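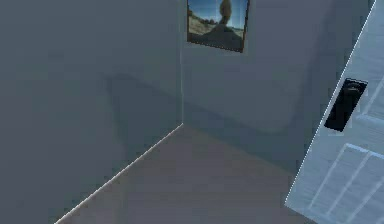
Blaugraue Wand, helle Fußleiste

Forum > Wände und Farben > Grautöne, die nicht nach Tiefgarage aussehen

kalkeimer
Moin zusammen,
ich muss das jetzt einfach loswerden: Grau ist die tollste Wandfarbe überhaupt! Ich habe jahrelang alles weiß gestrichen (Mietwohnung, man kennt das) und seit April bin ich völlig angefixt. Angefangen hat es mit einem Rest Kalkfarbe von Jemine, Ton „Nordwind“, den mir eine Kollegin überlassen hat. Eigentlich für die Abstellkammer gedacht. Dann stand ich abends um halb zehn in der Abstellkammer und habe eine Wand angeguckt. Mein Mann hat gefragt, ob alles in Ordnung ist.
Jetzt soll das Wohnzimmer dran, Altbau, 20 Quadratmeter, Nordseite. Und da möchte ich von euch wissen: kühles Grau mit Blaustich oder lieber etwas Wärmeres? Und was macht ihr mit den Fußleisten, weiß lassen oder mitstreichen? Ich tendiere zu kühl und Leisten weiß, aber überzeugt mich gern vom Gegenteil.

tante_tuepfel
Nordzimmer und Blaustich, uiuiui. Ich hab das gemacht und nach zwei Wintern wieder überstrichen. Im Juni war es traumhaft, im November saß ich mit Strickjacke drin, obwohl die Heizung lief. Nimm was mit einem Tick Umbra, das bleibt grau und wirkt trotzdem freundlich.
Leisten unbedingt weiß lassen.

kalkeimer
Danke! Umbra hatte ich gar nicht auf dem Schirm. Mischst du selbst ab oder kaufst du fertig?

tante_tuepfel
Selbst, mit Pigmenten von Dondatari. Immer erst in Wasser anteigen, über Nacht stehen lassen, dann in die Farbe rühren. Wer das trockene Pulver direkt reinkippt, hat hinterher Streifen an der Wand. Und genug für den ganzen Raum auf einmal anmischen!!! Den Ton triffst du beim zweiten Eimer nie wieder.

Jasmina Vukadinović
Ich widerspreche mal, und zwar mit Begeisterung. Kühles Grau im Nordzimmer ist wunderbar, man muss nur das Licht dazu denken. Tagsüber ist das Licht da oben gleichmäßig und weich, da sieht man auf einer matten Wand jeden kleinen Verlauf, und genau das will ich doch haben! Warmgrau kippt bei Nordlicht gern ins Schlammige. Bei mir in Plulotby haben wir im Vereinsheim beides nebeneinander gestrichen, die warme Seite sah vormittags aus wie Kakao mit zu viel Wasser.
Wichtiger finde ich die Frage, was an weißen Sachen im Raum bleibt. Türen, Fensterrahmen, Leisten. Ein mittleres Schiefergrau neben viel weißem Holz, da geht mir das Herz auf, und neben Eiche wird es schnell schwer.
Sprossentüren sind dafür übrigens der Hit. Abends werden die Scheiben fast schwarz, dann hast du Weiß, Schwarz und Grau und brauchst kein einziges Bild mehr aufhängen.
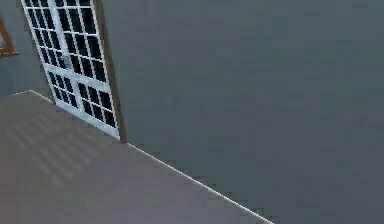
pinselwolf
Mit dem Schlammigen kann ich nicht mitgehen, Jasmina. Das liegt fast immer an zu viel Gelbocker in der Mischung, Umbra natur macht das nicht. Ich habe in meinem Leben vermutlich 700 Liter Grau verstrichen, und der häufigste Fehler war immer derselbe: Die Leute suchen den Ton im Laden unter Neonlicht aus, auf einem Kärtchen so groß wie eine Briefmarke. Auf der Wand wirkt alles dunkler und bunter als auf dem Kärtchen. Also Tapetenbahn oder große Pappe streichen, mit Krepp an die Wand, morgens, mittags und abends gucken. Danach reden wir weiter.
Zur Grundierung: Unter Kalkfarbe auf alter Dispersion nimm den Haftgrund von Lemma oder irgendeinen anderen mit Quarz drin, sonst kommt dir das Zeug beim ersten Anlehnen an den Pullover.

Jasmina Vukadinović
Ocker war drin, ja. Ich gebe es ungern zu. Kühl gewinnt trotzdem!

mo_mit_rolle
Darf ich mal eine Lanze fürs Mitstreichen brechen? Leisten, Heizkörper, Türzargen, alles im Wandton. Der Raum wird so viel ruhiger, und gerade wenn die Wände im Altbau nicht ganz gerade sind, fällt das mit weißer Leiste gnadenlos auf. So eine helle Linie unten an der dunklen Wand zeigt dir jede Beule. Ich hab sieben Zimmer so gemacht und würde nie wieder zurück.

tante_tuepfel
Sieben Zimmer?? Wo wohnst du, im Schloss?
Nein im Ernst, die weiße Leiste ist doch gerade das Schöne. Die gibt dem Ganzen eine Kante. Ohne sie schwimmt der Boden so in die Wand rein.

mo_mit_rolle
Drei Wohnungen, nacheinander :-) Und schwimmen finde ich gut.

pinselwolf
Wenn weiße Leiste, dann bitte die Leiste zuerst lackieren, gut durchtrocknen lassen, abkleben, dann die Wand. Andersherum kriegt man nie eine saubere Linie. Die Fuge oben vorher mit Acryl zuziehen und das Krepp abziehen, solange die Wandfarbe noch feucht ist.

kalkeimer
Ihr seid großartig. Ich habe jetzt vier Pappen an der Wand, zweimal kühl, zweimal warm, und renne alle zwei Stunden ins Wohnzimmer. Zwischenstand: Die kühle mit ganz wenig Umbra (also quasi der Kompromiss aus diesem Faden) liegt vorn. Abends bei Lampenlicht wird sie fast violett, das muss ich noch verdauen. Welche Birnen habt ihr drin?

Mateja Nikolaidis
Violett kenne ich! Bei mir war es die Lampe im Flur, so eine sparsame aus der Grabbelkiste. Achte beim Kauf auf eine gute Farbwiedergabe, dann beruhigt sich der Ton. Und wirf die Lampe so an die Wand, dass das Licht streift, bei Kalkfarbe kommt da erst die ganze Wolkigkeit raus. Ich freu mich jedes Mal, wenn ich abends das Licht anmache, und das ist nur ein Flur!
Was mich an deiner Frage noch beschäftigt: Fläche leer lassen oder was aufhängen? Ich würde eine Wand komplett frei lassen. Grau braucht ein bisschen Platz.

pinselwolf
Streiflicht auf Altbauputz, na, viel Vergnügen. Da siehst du jede Spachtelstelle seit Kaisers Zeiten. Wer das will, muss vorher vollflächig spachteln und schleifen. Ich rate den meisten davon ab.

Mateja Nikolaidis
Ach, die paar Wellen! Die gehören dazu. Wer es glatt will, kann sich ja eine Kühlschranktür an die Wand schrauben.

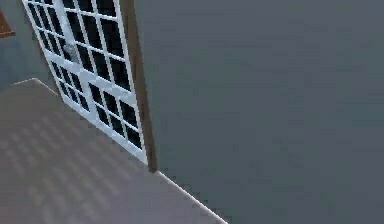
lisbeth_neu
Ich lese hier still mit und will jetzt auch. Wie lange muss Kalkfarbe zwischen zwei Anstrichen trocknen?

pinselwolf
Mindestens acht Stunden, lieber bis zum nächsten Morgen. Vor dem zweiten Anstrich die Wand leicht vornässen, mit der Sprühflasche oder einer sauberen Bürste. Dünn streichen, über Kreuz, und nicht erschrecken: Nass sieht Kalkfarbe fast durchsichtig und viel zu dunkel aus. Die Deckung kommt beim Trocknen.

lisbeth_neu
Super, danke dir! Dann fange ich mit dem Schlafzimmer an. Bürste oder Rolle?

tante_tuepfel
Bürste!!

mo_mit_rolle
Rolle. Siehe Benutzername.

pinselwolf
Bürste. Tut mir leid, mo.

kalkeimer
Kurzer Nachtrag: Es wird die kühle mit einem Löffel Umbra. Auf rund 7 Liter, falls jemand nachmischen möchte, und ja, tante_tuepfel, ich mische alles auf einmal an und teige über Nacht an. Leisten bleiben weiß, die schleife ich morgen früh. Mein Mann räumt gerade die Bücher in Bananenkisten und summt dabei, ich werte das als Zustimmung. Ich melde mich, wenn der erste Anstrich drauf ist!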